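The Fifty at Skestcombe

The track at Skestcombe Speedway is three-eighths of a mile of clay laid over what used to be a bean field, and on a humid night you can still smell beans. I raced there for 21 seasons. In that time I won six features, two of them because the leader ran out of gas, and one because the leader was me and the scorer had lost a page. The trophies are in the garage. My wife has asked that they stay there.

The last time I drove it was the July Fifty, which was called that because it was 50 laps and in July. Skestcombe never paid anybody to think up names. The year before, it had been the Mondix Fifty, after the people who made the oil treatment, but Mondix had pulled out when the winner thanked a rival oil treatment in Victory Lane. He had a cold and got mixed up. They took it personally.

My car was the 113, a modified with a body my brother-in-law had bent out of two other bodies. It was orange on the left and a slightly older orange on the right. From the grandstand it looked like a car. From the pits it looked like a decision. We had a motor that had been fresh in the spring, a set of tires that had been fresh on somebody else's car, and a seat I had been sitting in so long that it had my opinion of things pressed into it.

I drew a bad number for the heat and finished where the number said I should. That put me eleventh on the grid for the feature, on the outside, next to a kid in a car so clean I could see my own door in it. He had a helmet with a shark on it. He waved. I waved back, and spent the pace laps wondering what he meant.

You should know that the outside at Skestcombe is no good until lap 30. Everybody knows it. The water truck driver likes the outside, he gives it a double dose, and for the first half of any race the top groove is about like driving on a wet dog. The sensible thing is to drop down in line, be patient, and finish eleventh. I had done the sensible thing many times, and I had the pay envelopes to show for it.

So when the green came out I stayed up top. I would like to say it was a plan. The truth is that the kid was in my way, and by the time he wasn't, I was already out there with my right rear hanging over the cushion and the whole car shaking like a washing machine full of boots.

And it stuck. I went by two cars before the first turn was over and another one down the back. My brother-in-law was standing on the trailer with the stopwatch, and he told me later that he thought the watch had quit. He shook it. He still has that watch, and he still shakes it.

There was a yellow on lap 9 when somebody lost a hood. It landed flat on the infield and lay there in the grass, looking relieved. They lined us up again and I was sixth. I had never been sixth that early without something falling off.
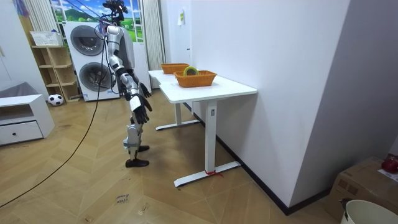

A humanoid robot beside a long white table.

When you're running well under a caution you have time to think, and thinking is the worst thing you can do in a race car. I thought about the temperature gauge, which read the same as always, which was zero. I thought about the left front, where there was a noise. It wasn't a new noise. It was an old noise that had moved. I thought about the bolt I had found on the garage floor that afternoon, a nice long one with a locking nut still on it, and how I had put it in my shirt pocket and told no one. It was in there now. I could feel it under the belts.

Green again. The leader was the fellow in the Himum Plumbing car, who had won at Skestcombe so often that the announcer had stopped raising his voice for it. He ran the bottom and never moved off it. You could have set up a lawn chair two feet above his right side tires and been perfectly safe, apart from me.

I got fifth on lap 14 and fourth on lap 17. Third was a long job. He was a big man in a small car, he drove with his elbows, and every time I pulled alongside he looked over at me with real disappointment, like a father at a recital. I got him on lap 26 when he pushed in the middle of three and four. He gave me the look again as I went by. I have thought about it since.

Second place gave up without a fight. His motor let go in a big white cloud at the flag stand, and I came out the other side of it with nothing between me and the plumber but half a straightaway and a lapped car that was going sideways for reasons of its own.

By then it was lap 31, and the top had finally come in. I had been on the wet dog all night, and now they were giving me a highway. I could hear the crowd. You can't hear the crowd from inside a modified, it isn't possible, but I could hear them.

I caught him with eight to go. For three laps we ran side by side, the plumber on the bottom and me on the top, and crossed the line so close together that the scorer, a new one, is said to have put down her pencil and just watched. On the fourth lap I had him by a fender. On the fifth I had him by a car, and the announcer raised his voice.

I led laps 47, 48 and 49. I want those written down somewhere, so I am writing them down.

The white flag came out and I went into turn one a little deeper than I had all night, for no reason except that it was the last time and I was happy. The noise in the left front stopped. It was the first time in two seasons that I had not been able to hear it, and I remember thinking how nice that was, how quiet. Then the left front wheel went past me.

It had a good line. It ran the bottom all the way around one and two, straight as you please, and it had the lead down the back. I followed it as far as the middle of turn two on three wheels and a hub, plowing up a furrow that would have done the old bean farmer proud, and stopped against the wall with my nose pointed at the hot dog stand. The plumber went by underneath. So did the disappointed man. So did the kid with the shark, who waved, and this time I knew what he meant.

I finished twelfth. They towed me in backwards. The wheel turned up in the parking lot, leaning against a camper with Arizona plates, and the couple inside wouldn't give it back until I signed it. I signed it, and then they wouldn't give it back at all.

My brother-in-law met me at the trailer. He looked at the hub, and he looked at the hole where a bolt ought to have been, and he got down on one knee with the flashlight and studied that hole for a good long time.

"That's the darnedest thing," he said. "I know I put one in there."

I said it sure was strange. I bought him a sausage sandwich from the Suksawat stand, the one with the sweet chili sauce and the long line, and we ate on the ramp and watched them give the plumber his trophy. It was about four feet tall and had an eagle on it. My wife would have hated it.

I sold the car that fall to the kid with the shark. He painted it all one orange, and he won with it the next spring, on the bottom. Before he hauled it away I gave him the bolt. He asked what it was for, and I told him to keep it out of his pocket.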